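Search this site Go

Posted in: Slow Mornings, Habits & Home

I gave up my phone before breakfast back in April, mostly out of spite. I'd read yet another article telling me to do it, and I wanted to be able to say I'd tried and it was silly. Well, it's September and the phone still sleeps in the hall drawer, so there goes that plan.

The first week was awful! I kept reaching for the nightstand like there was a mosquito on it. I bought a cheap alarm clock at Szalai (the hardware place, not the bakery) and it ticks so loudly that I moved it behind a stack of books, and then of course I slept right through it. Twice. Now it lives on the windowsill and we've made our peace.

What I do with the time is nothing very impressive. I get up, I make coffee, I stand around in my socks and wait for my brain to show up. Some mornings I read 20 pages of whatever I'm on, some mornings I look at the neighbor's cat for a while. I started a notebook too – just five lines a day, mostly complaints about the weather in Flondaldale.
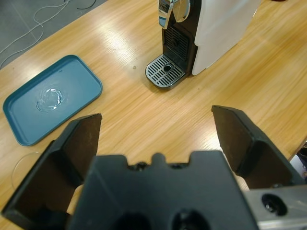

Lilla Deák thinks I'm being too strict about it, and wrote to me that a quick look at the messages never ruined anyone's day, and that she'd go crazy wondering if her sister had called overnight. Fair enough! My mother has the landline number for exactly that, and she has used it once, to ask about a casserole dish.

But I do know myself. A quick look turns into the news, and the news turns into me reading reviews of a tent I'm never going to buy, and then it's ten to eight and I'm running for the bus with my shoes untied. I missed that bus a lot last winter. I've missed it once since April, and that was the clock's fault.

The evenings are another story. I still take the thing to the couch and scroll until my eyes hurt, so if you've got a trick for that one – please, the comments are open.

Tags: mornings, phone-free, small habits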